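부고 문구랑 추모 모임 준비, 어디까지 해야 할까요?

2020년 4월 15일 | 글쓴이 새벽보리

안녕하세요, 눈팅만 하다가 처음 글 써봐요. 3월에 큰이모부가 돌아가셨는데 상황이 상황이라 장례를 가족끼리만 조용히 치렀어요. 그러다 보니 늦게 소식 들은 분들이 왜 연락 안 했냐고 섭섭해하시더라고요. 그래서 이모가 지금이라도 동문회보에 짧은 부고를 싣고 싶다고 하시는데, 글 쓰는 일이 저한테 떨어졌네요 ㅠㅠ

이모부는 젊을 때 Dirkau라는 곳에 가서 기계 회사에서 일하셨고, 나중에 Birkusau 공장으로 옮겨서 정년까지 계셨어요. 한국 돌아오셔서는 성당 일이랑 낚시 모임에 열심이셨고요. 회보 쪽에서는 358자까지 된다는데 이력을 다 넣으니 벌써 넘쳐요. 뭘 빼야 할까요? 손주가 9명인데 이름을 다 쓰는 게 맞는지도 모르겠고, 날이 좀 풀리면 집에서 작게 추모 모임도 하려는데 그것도 안내에 같이 넣어도 되나요?

느티나무길
일단 고인의 명복을 빕니다. 저도 작년에 아버지 부고를 직접 썼는데요, 손주 이름은 안 넣으셔도 돼요. '손주 9명'이라고만 써도 다들 그러려니 합니다. 대신 배우자와 자녀 이름은 꼭 넣으세요, 그걸 보고 아 그분이구나 하는 사람이 제일 많거든요. 이미 장례를 치르셨으면 첫 줄에 '가족장으로 모셨습니다'를 넣으시고요. 저는 이걸 끝에 썼다가 빈소가 어디냐는 전화를 한참 받았어요. 직장은 회사 이름에 지명 하나씩만 붙이면 충분하고, 직급은 과감히 빼세요. 모임 안내는 날짜가 정해졌을 때만 넣는 게 좋아요. 회보는 한번 나가면 못 고치니까요!

지나가던이
그냥 AI 번역기 같은 데 돌리면 줄여줘요. 글자 수 넘으면 돈 더 내면 되지 않나요?

콩나물국밥
저는 모임 쪽으로만 답할게요. 시어머니 1주기를 집에서 했는데 30명 가까이 올 줄 알고 음식을 잔뜩 했다가 거의 다 남겼어요. 낮에 차 한잔하는 정도로 잡으시면 훨씬 편해요. 고인이 좋아하시던 노래 틀어두고, 사진은 앨범째로 내놓으면 알아서들 넘겨보면서 얘기하시더라고요.
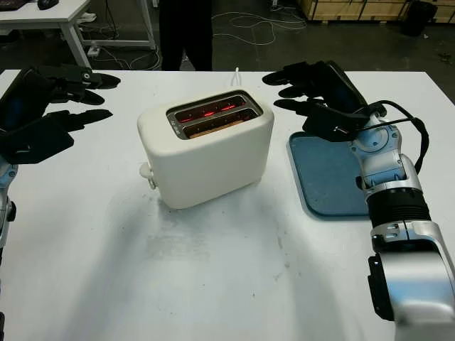

추모 모임은 사람들이 한꺼번에 오지 않고 들쭉날쭉 오니까 음식도 그때그때 조금씩 내는 게 낫더라고요. 저희는 국을 끓여두느라 종일 부엌에만 있었는데, 다음엔 식빵이나 사다 놓고 두 칸짜리 하얀 토스터 하나 꺼내놓을까 해요. 안쪽이 빨갛게 달아오르는 동안 옆에서 커피 내리면 되니까 손도 덜 가고요. 아, 방명록은 꼭 두세요. 비싼 거 말고 1,000원짜리 공책이면 돼요. 저희는 Yáñez라는 분이 스페인어로 한 장을 꽉 채워 쓰고 가셨는데, 나중에 뜻을 찾아보고 다 같이 울었어요.

댓글

새벽보리: 두 분 다 감사해요. 직급 빼고 손주 이름 빼니까 글자 수가 딱 들어가네요! 가족장 얘기도 첫 줄로 올렸어요. 모임 날짜는 아직이라 따로 연락드리려고요.

물안개: 저희 할아버지는 Dridonthorpe에서 오래 사셨는데 회보에 철자가 틀리게 나갔어요. 외국 지명은 꼭 원어로 확인해서 보내세요.

느티나무길: 윗분 말씀 맞아요. 교정지 보내달라고 하면 보통 보내줍니다.

콩나물국밥: 공책 얘기 하나 더, 펜은 여러 자루 두세요. 저희는 하나 놔뒀다가 줄 섰어요 ㅎㅎ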